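Skutora Sleep Project – how we're getting on
Second report to the Rostami Fund, 2022-06-24

Hello again, and thank you for being so patient while I got this one together. I know it was meant to reach you a bit sooner but the spring course overran and I wanted to have the last group's sleep diaries in before I wrote anything down.

So, the headline is that 40 people started the April course and 27 finished it. I'd have liked more, obviously, but our first course lost over half its people by the third week, so I'm pretty pleased. Most of the ones who dropped out this time did it early on, and several were on shifts that changed after they'd signed up. We've moved the evening session to a later start for the autumn and I've asked the Brititetti warehouse whether they'd let us run one on site, straight after nights finish. They haven't said yes yet. They haven't said no either!

The diaries are the bit I was most nervous about. We collected 337 of them (one page per person per night, in case you're wondering how we ended up with such a pile) and Virgil Filip has been typing them all into a spreadsheet. He's found that the early pages are much fuller than the later ones, where people tend to put "fine" or "bad" and leave it there. We're going to shorten the page. There was a whole section on caffeine that hardly anyone filled in properly after the first few nights, and I think we can get what we need from one question at the bottom.

What people did write about, at length, was bedtime itself – what they do in the last hour, who else is still up, whether the telly's on in the next room. One woman told us she'd been going up at ten for years and lying there until one, and she'd never thought of going up later. She tried half past eleven for a fortnight and hated the first few days of it, but she's stuck with it and says she's less cross in the mornings. Her husband apparently agrees.
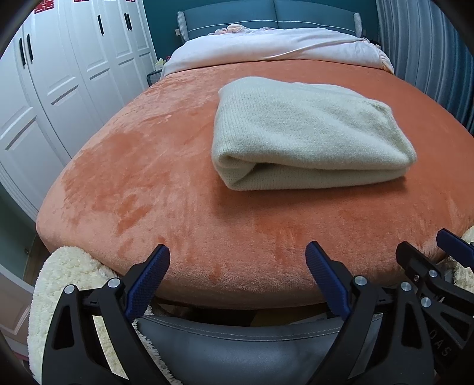 The other thing that came up again and again was temperature. People are either boiling or freezing, and couples are usually one of each. We ended up spending most of a session on separate duvets, which wasn't in the plan at all, and it was easily the liveliest evening we had. I've written it up as a proper session now so whoever runs the autumn course has some notes to go on.

Money next. We're a bit under on printing and over on room hire, as Erano Hall put its prices up in the spring and I hadn't allowed for it. I'd like to move what's left from printing across to cover the gap, if you're happy with that. The full sheet is attached. Travel costs are lower than I guessed because nearly everybody walked or got a lift.

We still have 4 sessions to pay for out of this grant, all follow-ups, and they're booked. I'm hoping to get most of the spring group back for at least one of them, so we can find out what's lasted and what went out of the window once the course stopped. I'll send the follow-up diaries with the next report, and the new shorter page as soon as Virgil and I have stopped arguing about the wording.

Do ring if anything in the budget looks odd.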